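We use cookies to keep this site working and to count visits. Accept | Manage settings

Westhorpe Family Mediation and Contact Center
Premises and Practice Inspection: Checklist with Comments

2026-10-10
By Liesl Tanner, Inspecting Officer

Scope. The inspection covered the mediation rooms, the supervised contact room, the waiting areas and the handling of case papers. It was carried out against the center's own operating policy. The manager, Gayan Hettiarachchi, was present throughout. Items are marked Met, Partly met or Not met.

1. Separate arrival of parties
Met. Parties to a divorce or custody matter are given different arrival times and use different doors. Staff were able to state the procedure without reference to the manual.

2. Separate waiting areas
Partly met. The two areas are on opposite sides of the building, but both lead to the same restroom corridor. Where a protective order is in force, a member of staff must stand in the corridor while either party is using it. This was the practice on the day but is not written down.

3. Screening before joint sessions
Met. Of 46 open files, each held a signed screening form for domestic abuse and coercion. Four forms did not show the name of the interviewer. Mr. Hettiarachchi has agreed to have these completed.

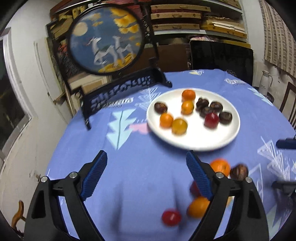

4. Voluntary participation
Met. The opening statement tells both parties that they may end the session at any time and may consult a lawyer before signing. The statement is also available in large print.

5. Financial disclosure papers
Not met. Bank statements and pension valuations for the Chiriac matter were in an unlocked drawer in Room 2. The drawer was locked during the inspection. All disclosure papers are to be returned to the file room at the end of each session and signed in.

6. Alarm buttons
Partly met. The buttons in Rooms 1 and 2 sounded at the front desk. The button in the contact room sounded only on the second press. Brunora, the alarm contractor, is to test the unit and supply a written report.

7. Supervised contact
Met. Dorin Bogdan and Grigore Filip hold current background clearance. Contact notes were factual and free of opinion about either parent. Handover times were recorded for both arrival and departure.

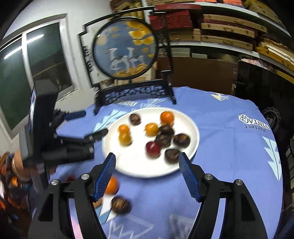 8. Fees and reduced rates
Partly met. The fee sheet on display was out of date. The charge for a missed session is $100, and the sheet gave a lower figure. The income rules for the reduced rate were correct.

9. Retention of closed files
Partly met. The center holds almost 3,000 closed files. Those past the retention period have been listed but not destroyed. Grigore Vasiliu is responsible for the list and expects the work to be finished in December.

10. Electronic records
Met. Access to the Drundora case system is by individual password. Accounts belonging to former staff had been closed.

Action required
Item 5: immediate.
Items 2 and 8: written procedure and corrected fee sheet to be sent to the inspecting officer.
Item 6: the contact room is to be used only with a second member of staff present until the alarm report is received.
Item 9: to be reviewed in December.

Last updated: revision 4, comment on item 6 amended.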